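Notes for week 8 - planning with two arms and more than one camera

Last week I let you get away with treating the planner as a box that spits out trajectories. This week we open the box, so bring coffee!

Our Dornovville bench runs on Giketti, the task planner, which sits on top of the Kauppinen motion library. Giketti decides *what* happens next (which arm, which object), and Kauppinen works out *how* the joints get there. When something breaks, please figure out which layer you're in before you start editing. I lost most of a September afternoon to tuning a planner when the bug was in a camera transform.

Things to get straight before lab:

- A mug that is left of the post in one view can be right of it in another. Store poses in the table frame, never in the camera frame.
- Plates standing in a rack hide each other - your detector will merge them if you let it.
- Each arm is an obstacle for the other one, even when it's holding still.

The practice log has 1,380 planning calls in it. Start with the first 12 and sort the failures by layer. The Sikex viewer opens the log fine.

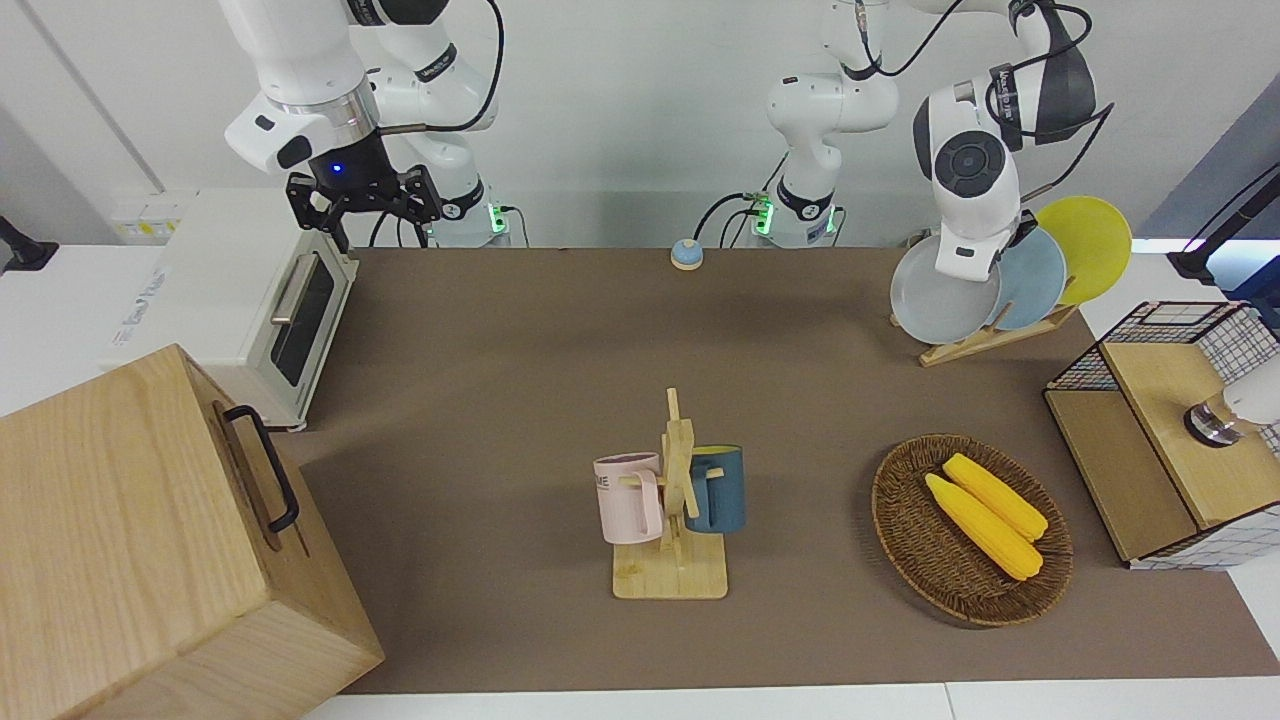
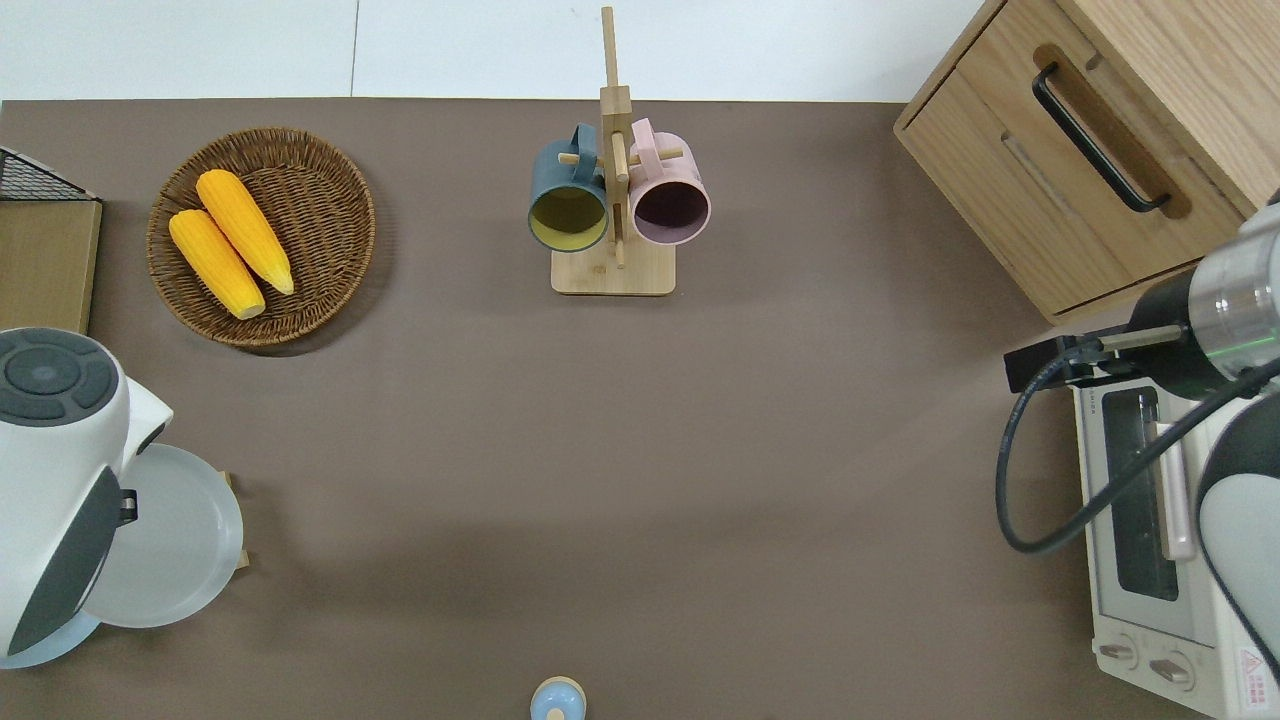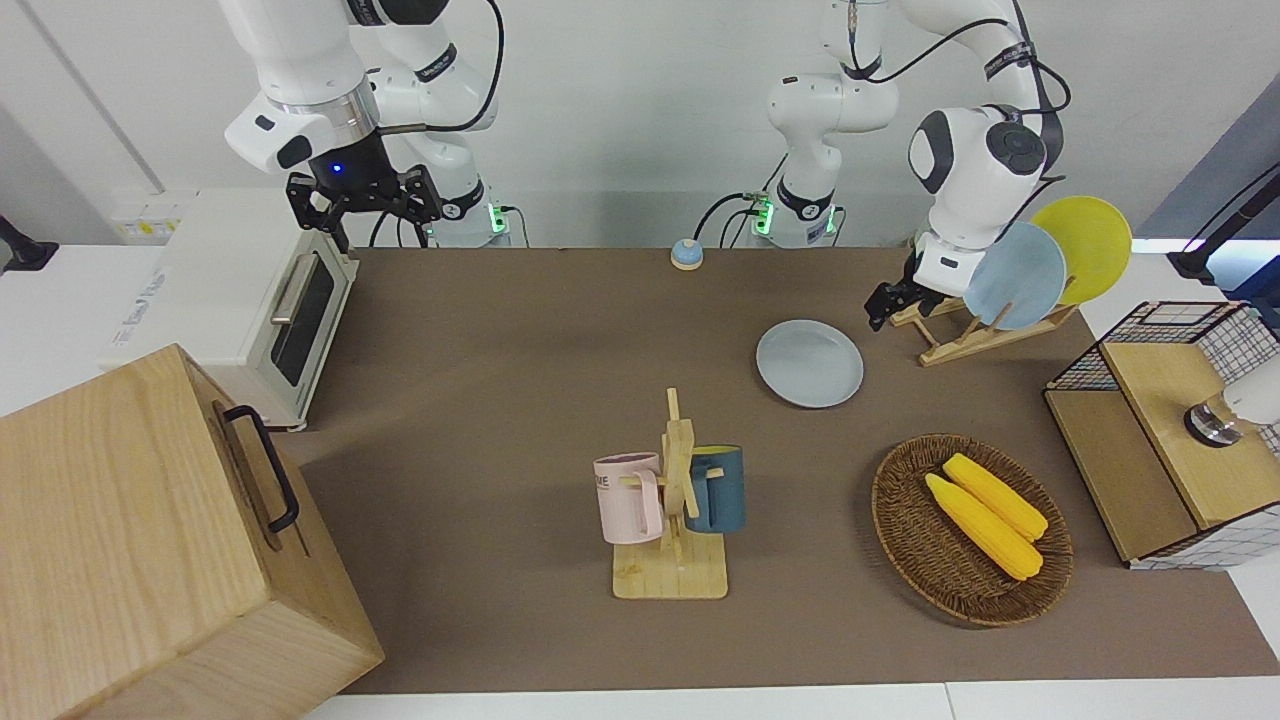
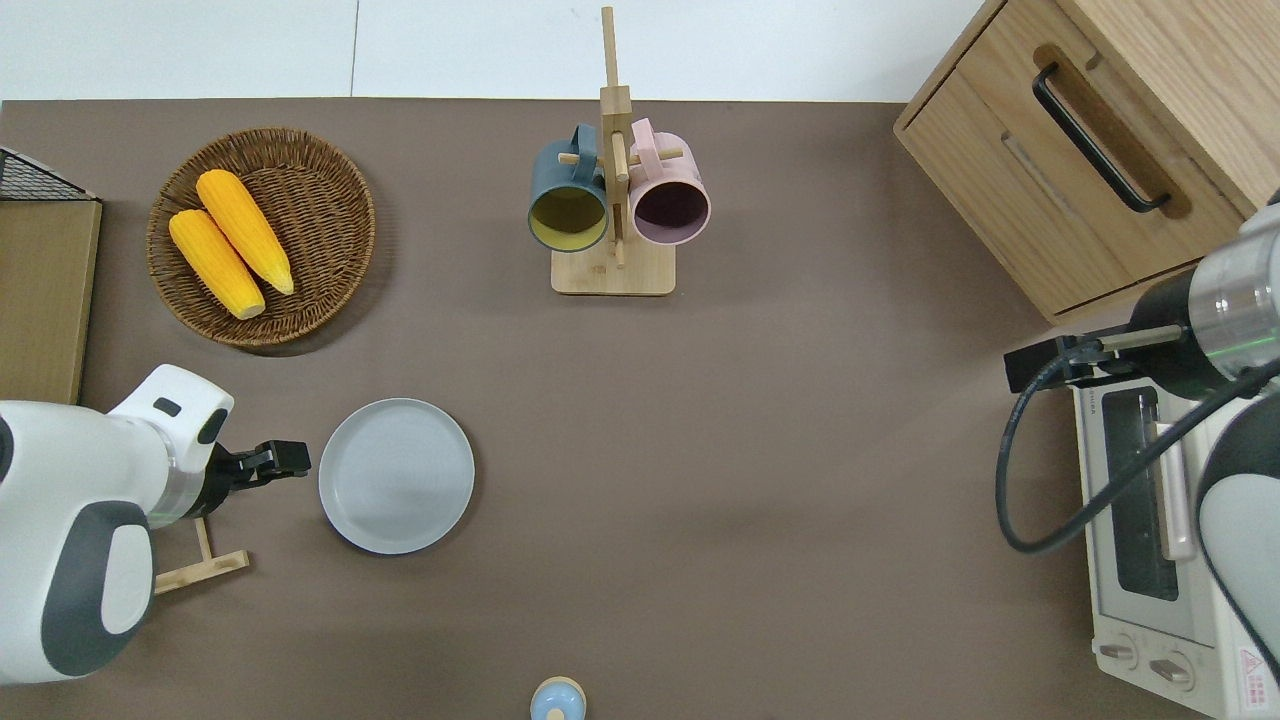

Fig. 12. Mug tree, corn basket and toaster oven on the bench, four camera views.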